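Trellurbridge Leaflet Text Set

Version 2, September

Contents

2,000 short passages typed out from printed leaflets that came packed with household goods. Each passage is one paragraph, one table or one warning block. The text is in English, with 34 passages that also carry a second language.

Files

passages.csv holds the text, one row per passage
sources.csv lists the product type and the leaflet number
skipped.txt gives the leaflets we left out

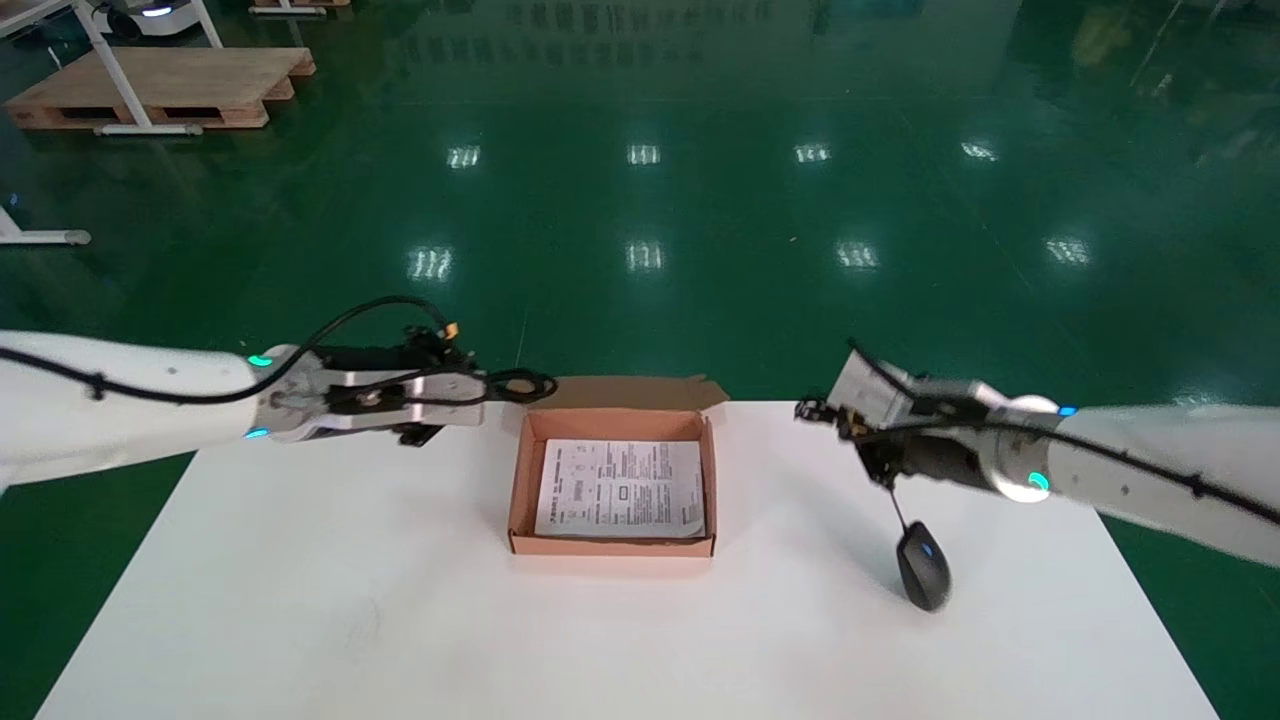

Line breaks follow the printed page, and hyphens at line ends were kept. Tables were typed row by row with a tab between cells. Small type was the main source of errors in version 1, mostly in numbers and units. A sheet like the one lying in the open cardboard box, with tables and diagrams set in among the text, is split into several passages, and the diagrams are dropped. Labels inside a diagram are dropped too.

Checking

500 passages were typed twice, once at Butard and once at Ernton, and the two copies compared. Where they differed, the Butard copy was corrected against the paper.

Known problems

Leaflet 14 is missing its last page. Fractions are written as 1/2, never as a single character. Some temperature signs were typed as the letter o in the Mkhize batch and have not been fixed yet.

License

Free for research and teaching. Please keep this file with any copy.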